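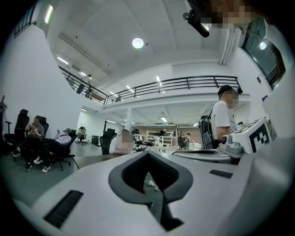
그림 3-1. 개방형 공간의 회색 책상 상판과 케이블, 천장 조명

인쇄하기 | 이메일로 보내기

3장. 개방형 공간의 책상 배선 및 조명 점검

Trelia 책상 배선 세트 설치 안내서
개정: 2018년 1월

3.1 적용 범위

본 장은 천장이 높은 개방형 공간, 특히 중층이 있는 작업실에서 책상 위 케이블을 정리하고 조명 조건을 확인하는 절차를 다룬다. 칸막이 사무실은 4장을, 바닥 매립형 콘센트가 있는 경우는 부록 B를 따른다.

그림 3-1과 같이 가는 케이블이 상판을 가로지르는 경우에는 3.3항의 절차로 경로를 변경한다. 흰색 케이블과 작은 플러그처럼 크기가 작은 부속은 3.4항의 보관 기준을 적용한다.

3.2 준비물

- Trelia 배선 트레이(길이 1,441mm) 1개
- 상판 하부용 고정 클립 8개
- 벨크로 타이, 라벨 용지
- 십자드라이버, 줄자, 마른 천

주의: 동봉된 나사는 두께 18mm 이상의 상판에만 사용한다. 얇은 상판에는 별매 클램프 키트를 사용한다.

3.3 케이블 경로 설정

1. 책상에 연결된 장비의 전원을 모두 끄고 멀티탭 스위치를 내린다.
2. 상판 위 케이블의 양 끝을 확인하고, 양쪽에 같은 번호의 라벨을 붙인다. 라벨은 커넥터에서 60mm 떨어진 위치에 부착한다.
3. 케이블을 분리한다. 플러그 몸체를 잡고 당기며 선을 잡아당기지 않는다.
4. 상판 뒤쪽 모서리에서 안쪽으로 100mm 지점에 트레이 중심선을 표시한다.
5. 중심선을 따라 고정 클립을 같은 간격으로 배치하고 나사를 가볍게 조인다.
6. 트레이를 클립에 걸고 수평을 확인한 뒤 나사를 완전히 조인다.
7. 전원 케이블은 트레이 뒤쪽 칸, 신호 케이블은 앞쪽 칸에 넣는다. 두 종류를 같은 타이로 묶지 않는다.
8. 남는 길이는 큰 고리 모양으로 감아 트레이 안에 둔다. 급하게 꺾이는 부분이 없어야 한다.
9. 케이블을 다시 연결하고 전원을 켠다.

경고: 전원이 연결된 상태에서 상판에 구멍을 뚫지 않는다.

참고: 자주 옮기는 장비의 케이블은 트레이에 넣지 않고 상판 뒤쪽 모서리의 개방형 홀더에 건다. 이때 케이블은 통로 쪽으로 늘어뜨리지 않는다.

3.4 상판 위 부속의 보관

1. 사용 중이 아닌 케이블은 플러그가 바깥쪽에 오도록 감아 타이로 묶는다.
2. 규격별로 나누어 Ziltow 소형 서랍에 넣는다. 서랍 앞면에는 규격과 길이를 적는다.
3. 피복이 갈라졌거나 단자가 휜 케이블은 별도로 모아 폐기한다.
4. 배낭과 외투는 상판이나 트레이 위에 올려두지 않는다.

3.5 조명 점검

원형등과 직관형 형광등이 함께 있는 공간에서는 등기구 위치에 따라 상판의 밝기가 고르지 않을 수 있다. 배선을 마친 뒤 다음 순서로 확인한다.

1. 공간의 등을 모두 켠다. 중층 아래의 등도 포함한다.
2. 평소 앉는 위치에서 상판을 본다. 작업 영역에 그림자가 지면 책상 방향을 먼저 조정하고, 해결되지 않을 때 보조등을 단다.
3. 창유리에 비친 등이 시야에 들어오는지 확인한다. 들어오면 블라인드를 내리거나 책상을 돌린다.
4. 모니터를 끈 상태에서 화면에 등이 비치는지 본다.
5. 조정 후 의자를 끝까지 밀어 넣고 통로 폭을 다시 잰다.

주의: 중층 난간에 보조등이나 케이블을 임의로 매달지 않는다. 난간 설치는 건물 관리 부서의 승인을 받은 경우에 한하며, Farah 난간용 브래킷의 설명서를 따른다.

3.6 설치 후 확인

- 상판 위를 가로지르는 케이블이 없는가
- 양 끝 라벨의 번호가 일치하는가
- 트레이를 손으로 눌렀을 때 흔들리지 않는가
- 높이 조절 책상의 경우, 최고 높이에서 케이블이 당겨지지 않는가

높이 조절 책상은 최저 높이에서도 같은 항목을 반복한다. 케이블이 프레임에 끼이면 3.3항 8단계로 돌아간다.

인쇄하기 | 이메일로 보내기

독자 의견 (4)

Oana Roman
3.3의 5단계에서 클립 간격을 숫자로 적어 주시면 좋겠습니다. 책상마다 프레임 위치가 달라서 같은 간격으로는 안 들어가는 곳이 있었습니다.

배선초보
가로 프레임이 있는 자리만 옆으로 옮겨 달았는데 문제없이 씁니다. 대신 양쪽 끝 클립은 설명서대로 했어요.

rorville_3층
Rorville 작업실에서 두 세트 설치했습니다. 라벨을 먼저 붙이라는 순서가 맞습니다. 첫 번째 책상은 그냥 뽑았다가 다시 찾느라 오래 걸렸습니다.

mk_desk
부록 B 링크가 안 열립니다. 9월에 받은 인쇄본에는 있는데 페이지 번호가 다르네요.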